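# Preguntas frecuentes sobre el fallo de cierre de las pinzas

**¿Qué pasó exactamente?**

El 23 de octubre de 2019, en el ciclo 878, la pinza izquierda se cerró sin que se lo pidiera nadie. Yo estaba a un palmo, con la mano camino de la mesa, ¡menudo susto! La tarea era de lo más sencilla - dos piezas negras sobre la mesa blanca, un brazo a cada lado - y llevábamos toda la mañana sin un solo aviso.

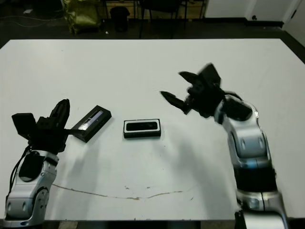

Norbert Kollár: a mí me pasó lo mismo en agosto, y el registro tampoco guardó ningún error. ¿Seguro que es mecánico?

**¿Es mecánico o de software?**

Pues un poco de cada, Norbert. El controlador Wemeo perdió la posición cero y, al recuperarla, mandó cerrar (eso es software, y ya está corregido en la versión 21). Pero la había perdido por un salto en la cremallera, y ahí no hay parche que valga.

**¿Cómo reviso la cremallera?**

Corta la corriente, espera 135 segundos y pulsa la seta de emergencia igualmente. Luego mira los dientes con buena luz, de arriba abajo, y pasa un bastoncillo seco por todo el borde.
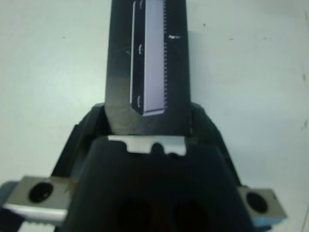
Si el bastoncillo se engancha, apunta a qué altura y no vuelvas a dar corriente. Yo repito la revisión cada 100 ciclos, aunque en el manual de Darneo no venga.

**¿Puedo seguir trabajando mientras llega el recambio?**

Con esa pinza, no. Yo paré la celda entera hasta que llegó el de Rønning, y las manos fuera de la mesa siempre que haya tensión.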